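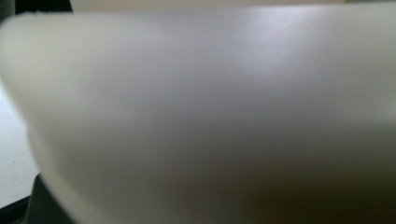 Fanwood Community Kitchen
Progress report to the Stalard Fund, second period

1. Summary

The second period of the grant ran from June through November. The kitchen served lunch on every planned service day except two, both lost to a failed water heater in August. The cooking course finished its first full run and started its second. Spending is close to plan, with one line over and one well under. We are asking to move part of the underspend, as set out in section 5.

2. Lunch service

The target in the grant agreement was 90 lunches per service day by the end of this period. We reached 98 in October and held it through November. The summer was slower. In July the daily number dropped to 66, mostly due to the school break, when families who normally eat with us go elsewhere or eat later in the day. We tried a later serving time of 1:30 p.m. for the last part of July. It brought in a few more people but made cleanup run into the evening course, so we went back to noon.

The menu now runs on a four-week cycle. Soup and bread are offered every day, with one hot main dish and one without meat. The bean stew and the baked pasta are the most requested dishes. The fish dish was dropped in September after the price went up twice.

The water heater failed in the first part of August. The repair took longer than it should have because the part had to be ordered — the unit is old and the local supplier no longer carries it. We served cold packed lunches from the side door on one of the days that week, but the health rules did not let us open the kitchen without hot water for the other two. The heater is working again. It will need to be replaced within the next few years, and we will raise this separately.

3. Cooking course

The first run of the course ended in September. It covered basic knife work, planning a week of meals, cooking with dried beans and grains, and storing food safely. Most people who enrolled stayed to the end. Those who left early usually gave work hours as the reason, so the second run, which began in October, meets at 6 p.m. instead of 4 p.m.

We changed two parts of the course after the first run. The session on reading labels was too long and has been folded into the session on shopping. The baking session was split in half, as the dough did not have time to rise and people went home with it unbaked. Written handouts were also shortened to a single page each.

4. Suppliers and storage

Stasiv remains our main supplier for dry goods. Deliveries were on time in all months except September, when one order arrived without the rice. It was credited on the next bill. Vegetables now come from Ikent, a farm stand north of town, which replaced our earlier supplier in June. Quality is better and the price is a little lower, but the order has to be in two days ahead, which takes more planning on our side.

The shelving in the back pantry was put up in July, as listed in the first period report. The second freezer has not been bought. The floor outlet where it was supposed to go is not on its own circuit, and the landlord has agreed to have that looked at in the new year.

5. Spending

Food costs were over plan by a small amount, mainly oil, eggs and fish before we dropped it. Staff costs were on plan. Equipment is under plan by nearly the full price of the freezer. Repairs went over because of the water heater, but this was paid from our own reserve and is not charged to the grant.

We ask for approval to move $100 of the equipment line to printing, to cover handouts for the second course run. The rest of the equipment line would be carried forward for the freezer.

6. Next period

The second course run ends in December. Lunch service closes for the last week of that month and reopens in January. Work planned for the next period is the circuit and the freezer, a short survey of lunch guests, and a decision on whether to run the course a third time in spring. The detailed spending table and the supplier bills are attached separately.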